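Section 4. Preparing the Table and Setting Out the Cups

Applies to: Jarville cup set, Draren table cover (paper roll)
Revised December 12, 2024

4.1 Before you start

Clear the tabletop and wipe it with a dry cloth. The paper cover lies flat only on a clean surface; crumbs and dried glue will show through as bumps, and a cup placed on a bump will lean.

You will need:
One length of Draren cover paper
Paper tape
The cups for the layout you have chosen
A soft cloth

4.2 Laying the paper

1. Unroll the paper along the long side of the table, starting at the back edge.
2. Cut the paper with 4 cm to spare at each end. Longer flaps tend to lift.
3. Smooth the sheet from the center outward with the flat of your hand.
4. Tape the back edge first, then the two short sides.
5. Pull the front edge lightly and tape it last. Small wrinkles within 11 cm of the front edge are acceptable, provided no cup will stand there.

NOTE: Streaks and smudges on the paper do not affect use. Replace the sheet when it is torn or when a wrinkle crosses a cup position.

CAUTION: Do not run tape over cables or table rails. Adhesive left on a rail is difficult to remove and will collect dust.

4.3 Checking the cups

1. Turn each cup over and check the rim for chips.
2. Wipe the inside and the base.
3. Stand the cup on the paper and press lightly on the rim at two opposite points. A cup that rocks should be moved to another spot and tested again before it is set aside.
4. Sort by color. The pale shades — sage green and yellow in particular — are easily confused under a strong lamp. Sort them in daylight, or turn the lamp away until sorting is done.

4.4 Three-cup column

The three-cup column is the basic layout. The layouts in Section 5 start from it.

1. Choose the side of the table to be used. The column occupies the left or right third; the center stays clear.
2. Place the light blue cup farthest back, upright.
3. Place the sage green cup in the middle.
4. Place the yellow cup nearest the front.
5. Step back and check the line from the front of the table. A rough line is sufficient. Leave enough room between cups for each to be lifted without touching its neighbor.

NOTE: Keep all three cups upright. Inverted cups are used only in the Breltness layout (Section 5.3).

CAUTION: When lifting a cup, raise it straight up until it is clear of the others. Dragging a cup across the sheet can tear the paper at the taped edge.

4.5 Lighting

Set the lamp 64 cm or more above the tabletop. At lower settings a pale cup may wash out to near white on its brightest face. Soft shadows on the surface are normal. If a shadow hides the base of a cup, move the lamp to the opposite side and repeat the check in 4.3, step 4.
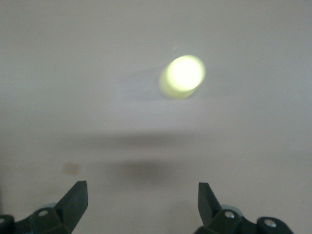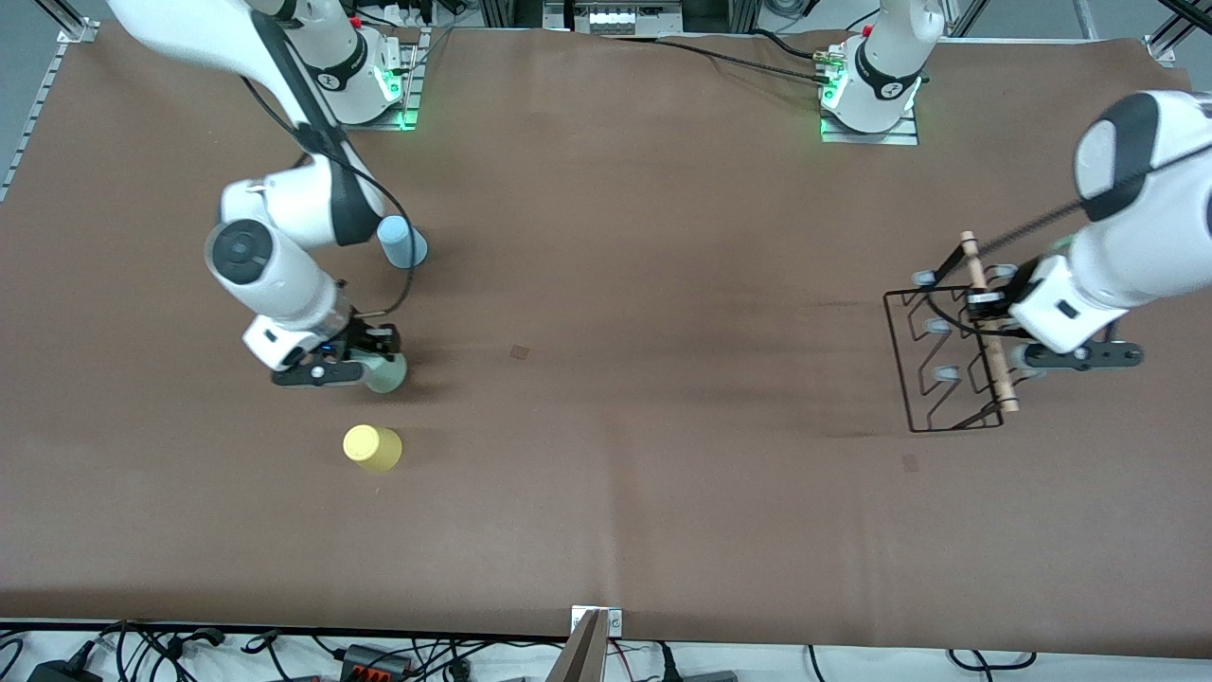 Figure 4-1. First view: pale yellow-green piece under bright light, with soft shadows on the surface. Second view: three-cup column on the left third of the covered table, blue at the back, yellow at the front.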